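Handheld gripper: hard fingers or soft pads? (and a camera question)

lamptey_k
Posted in Grippers & End Effectors, April

Hi all! Long-time reader, first real post. I've been printing my own handheld gripper for collecting pick-and-place demos, and I've now tried 2 sets of fingers on it. First set is the flat blocky ones from the Unholm files, second is the soft ribbed ones that Kolář sells. I did 298 grabs over a couple of evenings (cups, pens, a very annoying bottle cap) and I like the flat ones better, which seems to be the opposite of what everybody here recommends.

Camera is mounted on the tool looking down past the fingers. No arm yet. I'm saving for the small Jadach.

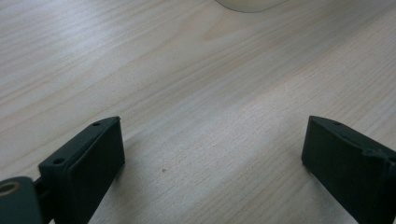 My main gripe with the soft ribbed set is that they bend when I close on something thin, and then the fingertip in the video isn't where my tracking thinks it is. The flat ones stay put. I also like that I can see the flat pads and a good wide patch of table between them when the gripper is open, so I know what I'm lining up with. The little round holes along the top rims are handy too – I'm thinking of screwing thin rubber caps on there and getting the best of both. Has anybody done that?

basia_szulc
Replied

Done it, regretted it. The caps peeled at the corners within a week and I spent more time regluing than collecting. If you want grip on hard fingers, just put a strip of silicone tape on the pad and change it when it gets grubby.

Also that white round thing, a cup or bowl maybe, is nearly out of the picture up top. How far are you tilting the camera? I'd want a lot more table ahead of the fingers.

lamptey_k
Replied

Could be the tilt, yeah. It's 27 degrees right now because that's what the bracket came out at, haha. I haven't tried anything else. Which tape do you use? The stuff I have is slippery as anything.

radek_w
Replied

Going to disagree with Basia on the camera. I ran mine steep for ages and then tipped it forward so I could see more of the table, and my fingertips ended up squashed along the bottom where the lens is worst. Went straight back. You want the fingers big and clear. Whatever you're reaching for comes into view when you move, that's the whole point of having the camera on the tool.

On fingers, flat ones all the way for me. I had the Kolář pair and they're lovely on fruit and eggs and useless on a pen.

basia_szulc
Replied

Fine for a human, Radek, you already know where the cup is! The policy doesn't. I had one trained on steep footage that would wander off sideways hunting for a mug it could have seen with a bit more tilt. Wide lens plus more tilt fixed it for me.

Tape is the Sundska gray one, the thick kind. Wipe the pad with alcohol first.

radek_w
Replied

Then it was the wide lens that fixed it :) I'd bet money on it.

zuza.w
Replied

Radek is my brother so I get to say he changed his lens that same month and never mentions it.

Kwabena, one thing to check before you decide on fingers. Is your linkage tight? On my build there was slop at the pivots, and I blamed the soft fingers for weeks when it was the joints moving. Hold one finger still and wiggle the other. If you've got bushings in there they should be a snug press fit. I had to reprint the housings 9 times before I got the hole size right on my printer, so don't feel bad if it takes a few goes.

Second thing, dark fingers on a dark bench are a pain. Yours against pale wood look nice and easy to pick out, but try them on something black before you print a whole batch in that color.

lamptey_k
Replied

Just did the wiggle test and oh no. There's definitely play on one side. So I may owe the soft fingers an apology? I'll redo the housings this weekend and run the pens again with both sets. Good point on the color, I only had the one spool.

basia_szulc
Replied

Do the pens AND the bottle cap please. And try a bit more tilt while you've got it apart, just to annoy Radek.

radek_w
Replied

Post the clips with both angles, same lens, and I'll shut up if I'm wrong.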